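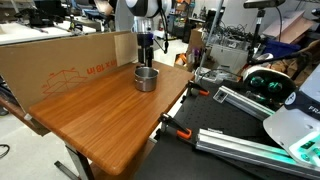
Podham Women in Trades Network
Minutes of the September meeting, held at 7.15 pm in the upstairs room, Mitmont Centre

Chair: Benedita Serrano
Minutes: Kanokwan Nuchit

1. Apologies and last minutes
Apologies were received from two members. The minutes of the last meeting were agreed with one correction: under item 4, "plumbing" should read "plastering".

2. Matters arising
The letter to Gallardo about changing facilities on its sites has been answered. The firm will provide a separate lockable room on any site with 30 or more workers. Members felt the threshold was too high, as most women in the network work on smaller jobs. BS to write again and ask for the same on all sites lasting longer than 3 months.

3. Apprenticeships
Ernina has offered 15 places for the coming year in joinery, electrical work and bricklaying. Applications close before the next meeting. KN asked whether places could be taken part-time. The firm has said yes for joinery only. It was agreed to put this clearly on the leaflet, as two people were turned down last year after applying for part-time electrical places.

4. Supervisors' evening
Discussion of the evening for women who have recently become site supervisors or forewomen. Several members spoke about instructions being queried or passed to a male colleague to confirm. One member said her manager now introduces her by job title on the first morning, and that this had helped. Agreed to hold the evening in the same room, with a talk of no more than half an hour and the rest of the time for questions. Speaker to be confirmed.

5. Money
Balance stands at £276. Leaflet printing to be paid from this. A request to buy a second set of small-size work gloves for the taster days was approved.

6. Any other business
The noticeboard key is missing. Anyone who has it should return it to the front desk.

Meeting closed at 8.50 pm. Next meeting same time and place.

Actions
BS: second letter to Gallardo; find speaker
KN: leaflet wording; order gloves

Contact us | © Podham Women in Trades Network | Back to top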